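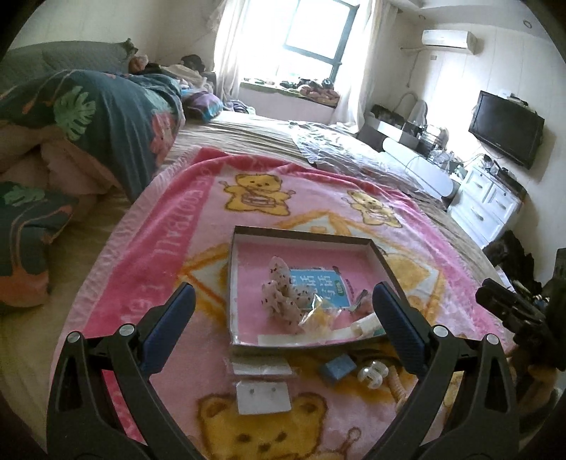
Larkia Animation Subtitling – progress report, second period

March 9, 2020
By the project office

14 shares | 3 comments

Where we are

Quick one, as the full accounts come separately. The grant was for subtitling and tidying up a run of old cartoons and puppet shorts, 13 in all, so that English-speaking families and film clubs can watch them. Nine now have finished English subtitles. Two are in second check. One is half translated. One not started – see under Problems.

Total subtitle lines done and checked: 1748. That includes songs, which we count line by line, same as last time.

What got finished this period

The winter shorts, all four. The hedgehog one went fast, hardly anyone speaks. The one with the railway took far longer than planned, everybody talks over everybody and there's a station announcer underneath the lot. We subtitled the announcer only where it matters to the story. Tried doing all of it and the screen filled up.

The two-part sea story. Part one was done before Christmas but had to be reopened when we heard the better sound copy. Three jokes had been misheard. Fixed now.

Songs. Last report said we would decide on rhyme. Decision: rhyme where the song is for laughs, plain sense where the song tells you the plot. Rhyming versions take about three times as long and we've only budgeted for some of them. The lullaby in the last short is plain at the moment, might go back to it if there are hours left.

Names. We had the captain's parrot under two spellings in two films. One spelling now, list attached to the accounts. Please use the list for any publicity, the old leaflet is wrong.

Sound and picture

Ballska did the transfers for the last batch. Good work, late. Two reels came back with the sound out by roughly 12 frames, so every subtitle in them landed early. Retimed by hand, first reel, then Ballska sent a corrected copy and we had to do it again the other way. They have not charged for the second copy. We haven't charged them for our time either, though we did mention it.

The puppet short still has the green cast in the middle section. Left alone on purpose – the surviving print has it and no one is sure what the colours were ment to be.

Children's viewing sessions

Two sessions held at the Plikau, one morning and one afternoon, both subtitled with no dubbing. We wanted to know if the reading speed suited eight to ten year olds. Mostly yes. The fast talkers in the railway film lost them. We have since cut the longest lines down and no subtitle in that film now runs over two rows.

The under-sevens can't read along, obviously, so parents read aloud, which got noisy but went well. Several parents asked for a dubbed version. Outside this grant. Noted anyway.

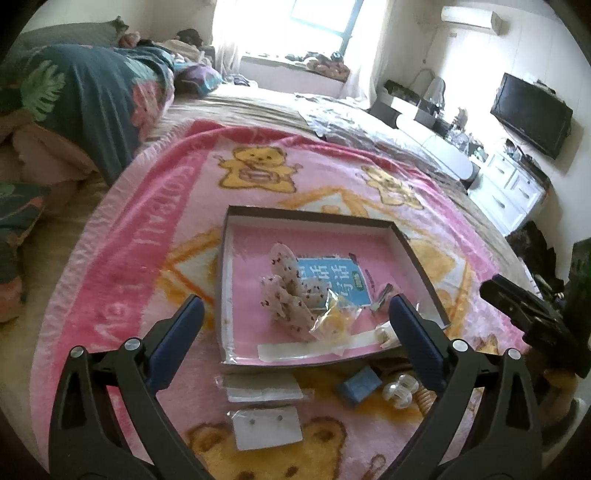

One parent wrote on the feedback sheet that the subtitles were fine but the songs went by too quickly to sing, and could we put the words on a printed sheet for next time. We can, cheaply. 200 sheets would cover the April sessions and come out of the printing line, which is underspent. Unless you object we'll go ahead.

Other comments, shortened: start times too early; more of the hedgehog; the white letters vanish against snow. That last one is a fair complaint and covers all four winter shorts. We've added a thin dark edge to the lettering and it reads much better on the big screen. Not yet tested on a small television.

Problems

The unstarted film. Rights letter still not answered. Dizon hold the only decent print and say they'll lend it once the letter is signed, the rights holder says they want to see the print first. Round and round. We have asked both to get on one call. If nothing by the end of April we would like to swap it for another short of similar length, and we'd need your agreement in writing.

Second checker was off for three weeks. Nothing to be done, but it is why two films are in check and not finished.

File formats. The disc version and the online version need different subtitle files and the conversion drops italics. We use italics for songs and for voices off screen, so each file gets gone through afterwards. Slow. Looking at another tool.

Money

On budget overall. Translation slightly over, printing and travel under. We'd like to move the travel underspend across to checking, form enclosed.

Next period

Finish the two in check. Finish the half-translated one, including the market scene where half the jokes are puns on fish. Song sheets. Small-television test of the new lettering. April sessions at the Plikau, dates to be confirmed with them. Swap or no swap on the unstarted film.

Also still owed to you from last time – the short note on how we deal with on-screen writing (shop signs, letters, newspaper headlines). It's drafted, needs a tidy, will send it seperately.

3 comments | Share this report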